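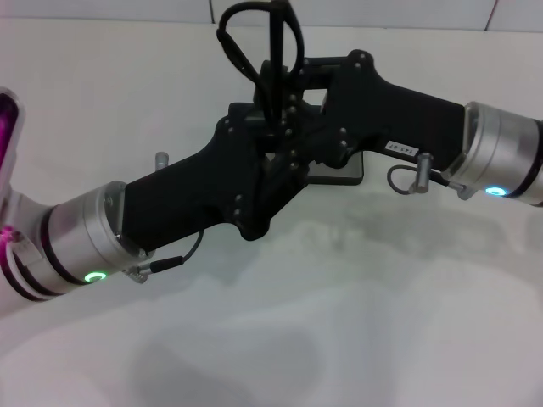 The case for automating the packing line at Gircombe was made in units per hour, and on that measure it is hard to argue with. A two-arm cell handles 565 units per shift and does not slow down after lunch. My objection concerns the other column of the spreadsheet, the one headed "labor," which was treated as a quantity that shrinks and otherwise stays the same.

It does not stay the same. Before the cells were installed, a packer's job was made up of handling, checking and walking. The handling has gone to the arms. What remains is exception work: clearing a stop, deciding whether a part is usable, putting the cell back into a known state and restarting it. These tasks are short and arrive without warning. A person assigned to 3 cells may have nothing to do until 10 a.m. and then have all of them waiting at once.

Scheduling has not caught up. Breaks are still set by the clock, as they were when output depended on hands. Under the current arrangement, a stop during a break counts against the operator's response time, so operators take short breaks or none. The system records this as good availability. I would call it a measurement error with a cost that shows up later, in turnover.

Training is the second problem. Operators at Gircombe receive 14 hours of instruction, most of it on the menu screens. Very little covers how two arms share a workspace, or why a cable that hangs slightly lower than usual is worth reporting. Sebastian Ardeleanu, who ran the manual line before the change, taught himself this by standing next to the cell and taking notes. His notes run to 29 pages and are now the most useful document on the floor. They are not part of his job description, and his pay grade is the one he had as a packer.

The Sesau plant handled the same change differently. Operators there were regraded before the first cell started up, and they can stop a cell without giving a reason code. Output in the first month was lower than planned. Managers accepted this as part of the installation cost.

Gircombe should copy both measures before it orders more cells. The grading should come first, and the next pay review is in September.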